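Section 7 – Open day set-up: table clearing demo

For whoever is running the Rosereck room at Drosden. Revised December 2024 after the October visits. Read the whole section before you switch anything on, then come back to step 1. Cable list and log-ins are in section 2, not repeated here.

7.1 Before the doors open

1. Power strip on the side table first, everything else after. Chargers stay plugged in all day.
2. Main table in the middle of the room. Front legs square to the floor boards. If it has been moved for cleaning, move it back before you home the arms.
3. Things that STAY on the table go along the back edge – mouse on its pad, laptop closed, tape, spray bottle. Same order every time. Rana sorts "keep" from "toss" and a messy back row slows it down.
4. Things that GO are spread over the nearer part and the right side. Wrappers, a paper cup on its side, batteries, a paper plate, a crumpled tissue if you have one. Don't line them up, visitors think it's rigged.
5. Line the front bin with a light blue bag and pull the mouth wide open. Fold the rim over well. 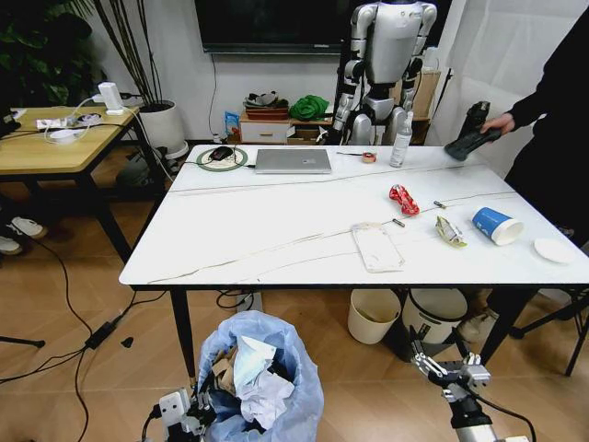 6. Walk the route visitors will take, door to curtain and back. Any cable you step on, someone else will trip on. Push it to the wall side and check again.
7. Home both arms. Wait for the tone. No tone = stop, see section 9.

Note: the batteries are for the pick-up test only. Use dead ones, tape the ends if you have time. They do NOT go out with the bag at the end, see 7.4.

CAUTION: Keep hands off the table when the arms are live. That includes staff. Spotter stands to the right, controller within reach, never in front of the bin.

7.2 Running the demo

One run is 7 minutes with talking. Two people minimum – one talks, one spots. Sanne Mertens wrote the talk, copy is in the drawer, please don't add jokes about jobs.

1. Spotter calls "live". Wait for it. Then start talking.
2. Press start in the Grirby panel. Speed 80 for visitors. Not 100, ever, even if they ask.
3. First picks are the easy ones, cup and wrappers. Let the robot finish a pick before you explain it, people can't listen and watch.
4. If an item misses the bag, leave it on the floor til the run is over. Do not reach in.
5. If a grip slips twice on the same item, spotter presses skip. Say so out loud. Visitors like knowing.
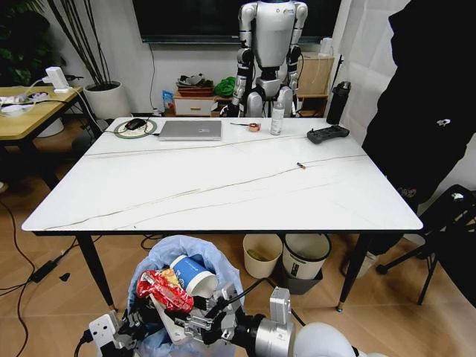 Fig. 7-2. Cup and red snack wrapper in the lined bag, gripper at the mouth.

6. Soft things come next. Tissue and thin napkins need the lower grip force, preset B. Switch it before the pick, the panel won't let you change half way.
7. Hold over the bag before release. Default hold is fine for most groups. For school groups set it longer so the back row can see.

Note – the phone case is a trick item. Clear plastic, lies flat, hard for the cameras. Put it out only if you are happy to talk about failures. Renu Yadav leaves it out for the morning groups and adds it after lunch.
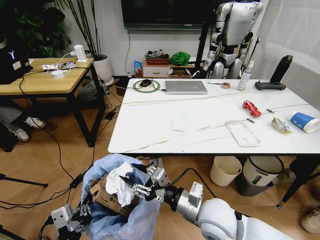

7.3 Questions and stops

Keep questions for the gap between runs. Arms parked, spotter calls "safe", then let people come up to the tabel. Before "safe" they stay back by the chair.

Stop the run straight away if:
– a child comes past the chair
– the bag rim catches on a gripper
– you hear the arm knock the table edge, even lightly
– the spotter has to leave. Any reason. No spotter no demo

Press stop on the controller, then park from the panel. Do not pull the plug, it loses the home position and you're back to 7.1 step 7 with a full room watching.

Error 339 on the panel means the bag is too full or has dropped below the rim. Park, push the paper and cardboard down, pull the bag back up, clear the error, carry on. No need to restart.

The humanoid behind the table is not part of this demo. Leave its power alone and send questions about it to Omprakash Rathore.
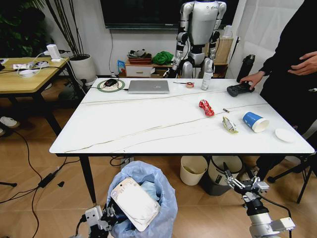 Jitendra Pathak adds that the wrappers should be swapped out every few runs. Once they've been squashed flat the gripper just pushes them around, and visitors take that for a fault in the arm. Keep a handful of fresh ones in the drawer. He'd also like the talker to name the item before each pick, so people at the back know where to look.

7.4 Closing down

1. Last run done, arms parked, spotter calls "safe".
2. Batteries out of the bag by hand, gloves on. Into the battery tub in the store room.
3. Tie the bag, new one in for tommorow.
4. Wipe grippers with a dry cloth. No spray on the fingers.
5. Back row stays where it is. Take a quick look that nothing has gone missing.
6. Panel off, then arms, then the strip if nobody needs it for charging overnight.
7. Fill in the run sheet – number of runs, skips, stops and why. Goes to Rajkumari Semwal the same evening, by mail is ok.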